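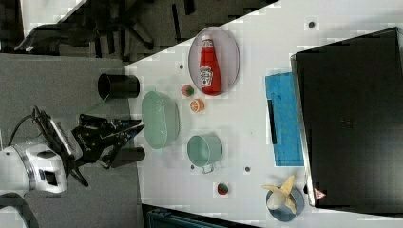
Current state of the play kitchen table. The basket is the green oval one.

Plovside Family Board > Home and Clutter > Play kitchen: sort it or let it go?

mudroom_mike
Posts: 113

I have inherited custody of the play kitchen stuff, mostly by being the one who complained about it. What I'm dealing with is up top. Green basket, black cup, plate, ketchup, the mint pot with the wire handle, blue mat, and produce.

My plan was one container. Everything small goes in the green basket at night, basket goes on the Baswood shelf, I go to bed. My wife's plan is that a kitchen has places: fruit in the basket, pot on the stove, plates with plates. She points out, correctly, that we do not keep our own frying pan in the fruit bowl.

The kids are 3 and 5 and have no plan.

Which of us is going to be miserable by October?

teaspoon_riot

You are. One container always turns into a bucket of regret. They want the orange slice, the orange slice is on the bottom, so the whole basket gets turned over on the rug, and then they play with the plate.

We did fruit in one, "meals" in another. Meals turned out to be a loose category (a sock was a meal for most of the winter) but it did cut down on the dumping.

Halfpint_Hal

Disagree completely. One basket. Kids can be taught exactly one rule, and the rule is "in there." The second you have two containers you have a sorting system, and the second you have a sorting system you have a grown adult on his knees at 9:30 at night deciding whether a corn cob is a side.

grout_expectations

I would like to talk about the ketchup.

Why is it lying on the plate? Is ketchup the entree?

mudroom_mike

In this house ketchup is the entree, yes. It's served whole. You are expected to say "mmm, is this the soup" and then you are told no.

grout_expectations

Okay. As long as somebody is plating it.

LindenSt_gran

We raised four on a dishpan full of wooden vegetables and they all grew up able to find a fork. Put it in the basket, Mike.

The pot is nice. I do like a metal pot. Plastic ones don't make the right noise.

teaspoon_riot

With respect, the noise is the argument against the metal pot.

LindenSt_gran

The noise is how you know where they are.

cornflake_dept

Coming at this from the other end. The trouble I see is that the basket and the pot are both mint green and both hold things. To a 3 year old those are the same object in two sizes. You can say "fruit goes in the basket" until you're hoarse and the strawberry is going in the pot, and I'd argue the kid has a case.

Put a picture on the basket. I drew a banana on an index card and taped it to ours. It was not a good banana. It worked for the older one.

mudroom_mike

Huh. There is a strawberry right next to the pot, now that you mention it. The other one is over by the plate with the orange slice. I had this down as chaos and you're telling me it's two competing schools of thought.

Halfpint_Hal

Or, hear me out, it's two strawberries.

cornflake_dept

Hal, do you have kids or just opinions?

Halfpint_Hal

Kids. All of their toys are in a basket.

nineteenth_towel

Buy the Grelex stacking bins. We have 6 of them, clear fronts, they clip together. Everything has a home. I know people on here hate being told to buy something but I bought something and I'm happy.

teaspoon_riot

We had the Grelex bins. The clips are exactly strong enough that a child can't undo them and exactly weak enough that the whole tower comes apart if you carry it.

nineteenth_towel

You're not supposed to carry the tower.

teaspoon_riot

Then I don't know what we're doing here.

grout_expectations

What is the blue mat? Cutting board? I've been looking at it on and off since lunch, and it could also be a sponge.

mudroom_mike

Depends who is cooking. It has been a cutting board, a pond, and a bed for the strawberry. My wife says it belongs under the pot. I say it's flat and can live behind the basket. We are both being very calm about it.

LindenSt_gran

A strawberry needs a bed?

mudroom_mike

It had a fever.

saltbox_annie

Wife plan. Sorry. I was a basket person for years and I was wrong.

What changed my mind is that the putting away is part of the game, if it's set up like a kitchen. Mine will not "clean up." Mine will absolutely "close the restaurant." Plate goes on the shelf, cup goes next to the plate, pot goes on the burner, fruit in the basket, and then somebody turns a pretend sign around and tells me to leave. It takes longer than dumping it all in one thing, but I'm sitting down while it happens.

The catch is you can't own much. We got ours down to what fits on the table. The rest is in a box in the basement and every so often I swap a few things, and they greet a plastic eggplant like it's home from the war.

Halfpint_Hal

This is the first argument against me I have respected. I still think it collapses the first night everybody's tired.

saltbox_annie

Of course it does. On tired nights it all goes in the basket. I'm not made of stone.

cornflake_dept

So you're a basket person with a restaurant.

saltbox_annie

I suppose I am.

nineteenth_towel

Does anybody know where to find a basket like that, with the little holes around the rim? I want one for onions. Actual onions.

LindenSt_gran

Paulauskas on the hill road used to carry some like it, back past the paint. Last time I was in they had a green and a white. Take cash, the card machine has moods.

grout_expectations

Paulauskas also had play food once, in a net bag. The pear was bigger than the chicken. I think about it.

mudroom_mike

Reporting back after a bit of a trial, seeing as people asked, or Hal did, by private message, twice.

We went with the restaurant. Fruit in the basket, ketchup and cup on the shelf by the plate, pot on the stove. I drew a strawberry on a card. I was told it was a good heart. Closing time takes them longer than it takes me to load the real dishwasher, and on two nights I was charged 41 dollars on the way out.

The blue mat goes under the pot. I don't want to discuss it.

Remaining problem: the strawberries. They go into the basket every night like they're supposed to, and by breakfast one of them is in the pot again. The 3 year old says it lives there.

Halfpint_Hal

One basket and no pot. I'm just saying.

cornflake_dept

Draw a strawberry on the pot too. Give the kid the win.

LindenSt_gran

Let it live in the pot, Mike.

nineteenth_towel

Went to Paulauskas. No green, got the white. The onions look very dignified. The machine took my card fine, for the record.

teaspoon_riot

If anyone wants a set of Grelex bins, mine are on the porch. Free. You'll have to carry them down separately.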